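High Street Traders' Group – notes from the October 9, 2025 meeting

Kumudini Khan scribbling again, so blame me for the spelling. We met upstairs at Prestora before opening and the coffee was very welcome. Apologies came from the shoe repairers and the florist. August notes agreed, with one correction: the Poirier bakery is taking the corner unit only, and I'd given them the shop next door as well (sorry!).

Poirier opening. Afonso Abreu has been talking to them and they now have their keys. They want to open on a Saturday in November with free buns for the first 70 people through the door, so we talked for ages about where the queue goes. I said it mustn't block the chemist's ramp, and everyone agreed. Afonso will ask whether they can line people up along the car park side.

Late-night shopping. I've had replies from 30 shops, which is miles better than last year – thank you all. Gutex will stay open till eight and Fusedix till seven. We're putting £400 towards the lights and each shop is asked for £10 on top. A couple of people grumbled that this was too much for the smaller places, so we'll leave it as a request.
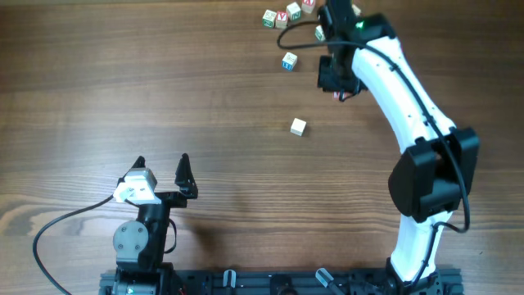

Can a shop join in the late night if it hasn't sent its form back yet? Late forms are fine up to the end of the month, but the shop won't be on the printed map.

Parking. Still no word from the council about the free hour. I'll ring them again on Monday.

Any other business. The bin outside Gutex is overflowing again and Afonso has reported it. Someone asked about a joint gift voucher and we ran out of time, so it goes first on the next agenda.

Next meeting same place, half past eight. Bring your window display ideas.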